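Interior Finishes I
Unit 6 handout: Wood floors, and the many ways to lay them wrong
Instructor: Zarmeena Sethi
Oct 26, 2023

Read this before lab. I can tell when you haven't, and so can the subfloor.

1. Acclimation
Wood swells when the air is damp and shrinks when it is dry. It did this as a tree and sees no reason to stop now. Leave the boxes open in the room where the floor is going, with the heating or cooling running as it will when people live there. A garage in July does not count as "the room," whatever last year's group told you.

Check moisture with a meter, both boards and subfloor. Write the readings down. "Felt dry" is not a reading.

2. Layout
Pick your direction before you open the glue. The usual choices:
Along the longest wall. Safe, calm, hard to regret.
Across the joists. Stronger over a plank subfloor, and your inspector will like you.
On the diagonal. Handsome, slow, and hungry for material. Price the extra waste first, then ask the client again if they still love it.

Stagger the end joints. If they line up like stair steps, Horacio Ojeda will walk over and look at them in silence, and you will pull them up.

3. Expansion gap
Leave one at every wall. Baseboard hides it. The case study in your packet, the Wunavdale clubhouse, had no gap on the east side, and by the end of its first summer the floor had a hill in it. The repair bill is on page 82. Enjoy.

4. Color and light
Gray is the color clients ask for most and understand least. The same board can lean brown in shade and nearly lavender where the light gets to it. Always show samples on the floor, flat, in the actual room. A sample held up at a window is a sales trick.
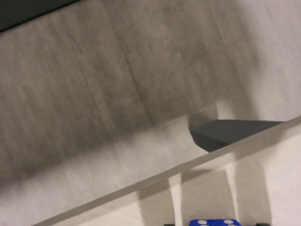
5. For next time
Read pages 77 to 100 on finishes. Bring knee pads. Jamie Wragg still has two of the class tapping blocks and knows who he is.
Sketch a layout for your own bedroom, closet included. Everyone forgets the closet.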